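Robotics Training House in Pirkeck Opens Its Doors to Residents

The Flundmont Institute welcomed residents of Pirkeck on Monday to a public open day at its household training site, where staff demonstrated how everyday handling tasks are recorded and later used to teach robots. The event was held in a furnished private house on the east side of town, which the institute has leased for the project since February.

Visitors were admitted in groups throughout the afternoon, and the institute reported that all 50 places had been reserved in advance. Each group received a short introduction in the hallway before moving into the living room, where operators were at work with hand-held grippers. The tools allow a person to carry out a task with two mechanical fingers in place of their own, while a camera mounted on the tool records each movement.

The main demonstration of the day concerned the sorting and packing of small wrapped goods. Operators worked at a table in the living room, moving candies and snacks between the tabletop and a shallow cardboard box. According to the institute, wrapped candy was selected for the task after trials with heavier items, as thin and shiny packaging remains difficult for automated systems to grasp reliably.
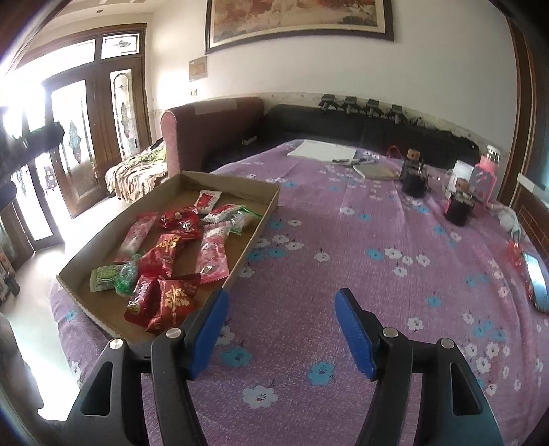
A full recording session lasts 30 minutes, after which operators are required to take a break. Between attempts the goods are rearranged by hand so that no two recordings begin in the same way. The institute stated that 1,000 recordings of the packing task have been completed at the Pirkeck house to date, and that it intends to reach 2,000 before the lease ends.

Guests who wished to try the equipment were able to do so under supervision. Several found that closing the fingers on a twisted wrapper required more patience than expected - a point that staff had raised during the introduction. Younger visitors were offered a shorter version of the exercise with larger packets.

The grippers used at the site are supplied by Vestetti, which also sent two technicians to answer questions about maintenance and wear. The finger pads receive the most use and are inspected at the start of each working day. The recordings themselves are checked and labeled by Bangash, a data services firm with an office in the same district. Recordings in which an item is dropped are kept and marked as such, so that they can be studied separately.

In a question period held at 4 p.m., residents asked about privacy, noise and the future of the house. The institute confirmed that recording takes place indoors only and that conversations are not stored. No structural changes have been made to the property, and the owner's furniture has been left in place at the institute's request, in order that the work may be carried out under ordinary home conditions.

Flundmont plans to add further tasks to the program in the coming months, including the folding of small towels and the setting of a table. A second open day is under consideration. Residents who were unable to obtain a place may add their names to a waiting list at the Pirkeck public library or by contacting the institute's visitor office during business hours.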